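The photographer behind Stundeo has been getting up before dawn since April, and she still sounds thrilled about it. "I set three alarms," she says, laughing. "The first one is just to be mad at."

She shoots sunrises, mostly over the reservoir at Mitley, and mostly from the same stretch of gravel on the east bank. I asked if she ever gets bored with one spot. "Never! The fog does something different every morning. Last week it came across the water so low that the herons looked like they had no legs, and I just stood there with my coffee and forgot to shoot."

When she does remember, she works fast. The good color lasts a few minutes, she says, and she would sooner spend them looking at the sky than at a menu. Her settings are picked the night before, at the kitchen table.
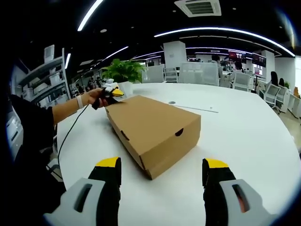

Printing is the part she could talk about all day. She has made up to 80 test prints of a single morning, chasing a pink that kept going orange on her. "You hold it up by the window and it's so close, and then a cloud goes over and you think, oh, that's it, that's the one!"

Her favorite so far is called Sakura, a small square picture of cherry petals floating by the boat ramp with the first light on them. She took it on the way back to the car.

So what's next? Winter, she says right away. She wants ice along the bank and the sun coming up late enough for a real breakfast first. "Pancakes, then sunrise. Can you imagine?"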